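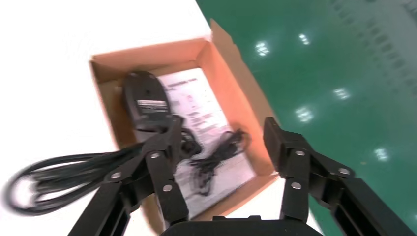

Figure 3. Wrist view over an open box holding a mouse, a printed sheet and black cable.

4.2 Rules for loose cable

I'll admit we argued about this one a lot! Our first draft, written in April, let the operator close the fingers whenever the target looked clear. Cable changed my mind (see Figure 3, where some of it hangs over the rim). So the Kavport rules now say: fingers wide open on approach, and stop if a cord lies behind either one. We applied this to all 410 trials.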